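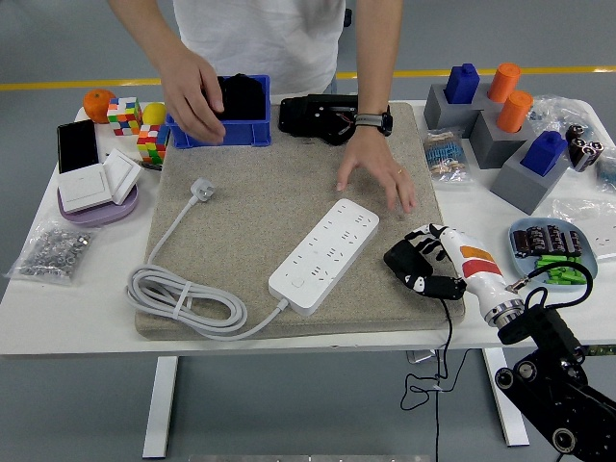

In May I promised myself that I would finally put my small electrical things in order. I have been mending lamps and radios at home for some years, and the parts had spread to every drawer. My neighbour Treasa Moynihan told me to begin with one table and to finish it before I touch anything else. I think she was right.

My rule is now quite simple. Small parts stay in clear bags, so I can see the resistors and the nuts without opening them. Capacitors I like to keep in a dish, because a bag gets bent legs very quickly. Wall switches go on a plate, together, as I always lose the second one.

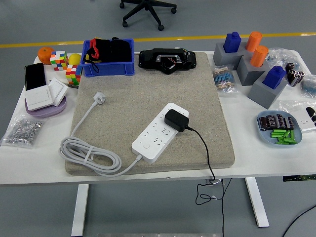
For long cords I have tried many ways. A loop with a tie around it is still the best, but please do not pull it too tight. One old cord of mine broke inside the insulation, and I spent a whole evening looking for the fault.

I also bought a drawer unit from Skarby, with 157 little labels in the packet. I have used two of them. The drawers are a bit shallow for my bigger plugs, so I may ask at Mac Carthaigh if they have the deeper model. The puzzle cubes have no place yet. My son wants them in his room, but then he never takes them there.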